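Speaker notes: Can a machine do the chores yet?
Sturex open evening, 06/09/2026
Talk is 10 minutes, questions after. Slides advance by hand.

Start with the short answer. Some chores yes, most chores no, and the line between them is not where people expect it. Ask for a show of hands: who has a robot vacuum at home? Who still owns a broom? Let them look around.

Move to the shop floor. The packing line at Plila puts 400 cartons an hour on pallets and does it well. Every carton is the same size, and every carton arrives in the same place. Say this slowly. The whole talk hangs on it.

Now the home and the office. Clearing up cups is a good test. A child can do it. For an arm it means finding the cup, picking a spot to hold, and squeezing hard enough to lift but not so hard that the sides give. 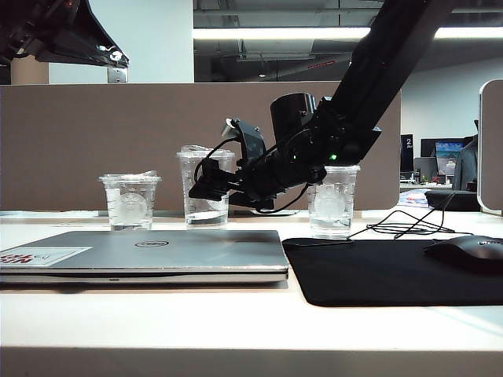

Clear plastic is a hard case. Depth cameras often see straight through it, or pick up a reflection and report the cup in the wrong place. Liquid adds weight that shifts during a lift. A loose lid is one more thing to knock off. And real desks have cables and laptops on them, so the arm has to get in and out without dragging anything along.

Mention the Wivov trial here. They ran 2000 pickups of clear cups and got 1766 without a drop or a spill. Wait a second, then ask who would hire a waiter with that record. Usually gets a laugh. If not, keep going.

Laundry: one slide only. Folding towels is slow but works. Fitted sheets, skip unless asked.

Costs. Assefa rents out arms by the month, and most of their customers use them for one job, such as loading a machine or moving trays. Nobody rents one to tidy up. Stay off exact prices, they changed in May.

Close with what to watch for: arms that recover after a bad grip, and arms that can work on a desk they have not seen before. Then take questions. Repeat each question into the mic, the back rows can't hear.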